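Notebook: folding work, hand-held grippers and the new line 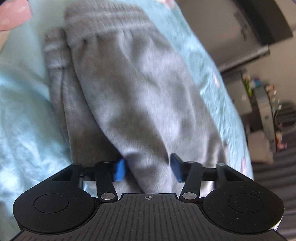 Entry by Kiều Lưu, 10/10/2024. Read and initialled by Stavros Papadopoulos.

Grey fleece sweatpants again, on the pale blue sheet. Blue fingertips on the gripper. Soft fleece bunches between the tips where a thin cotton would slide, so I now close slowly and stop as soon as there is a fold between them. Waistband last. If I start at the waistband the legs come unfolded.

Session total 135 folds, 6 thrown out. Four of those were me letting go too early, two were the sheet coming up with the garment. Running total is 2343.

Stavros asked what the job is now compared with last year. Before Norix put in the folding cell at Tanov, the finishing table was all hand work and you were paid on pieces. Now the cell takes towels and flat items, and the people from the table either load it, clear its jams or do what I do, folding with the gripper so the cell can be taught clothes. My hands are less tired. My wrist is worse, mostly the thumb side, and I have put that in the accident book as a strain.

Pay went to hourly in the change. The fast folders lost by it and have said so. The slower ones are better off. Loading is the post people try to swap out of, it is noisy and you stand in one place. Stavros will ask if loading can be split into half shifts.

Target for the week is 200 a session. I don't think it can be done with fleece. Shirts, maybe. I have told Carré this and asked for fleece to be counted separately.

To do:
Tighten the grip on the spare, it closes unevenly.
Try hoodies before November, when the Kirier order comes in.
Ask for a second sheet, clipped at the corners.
Wrist support, size small.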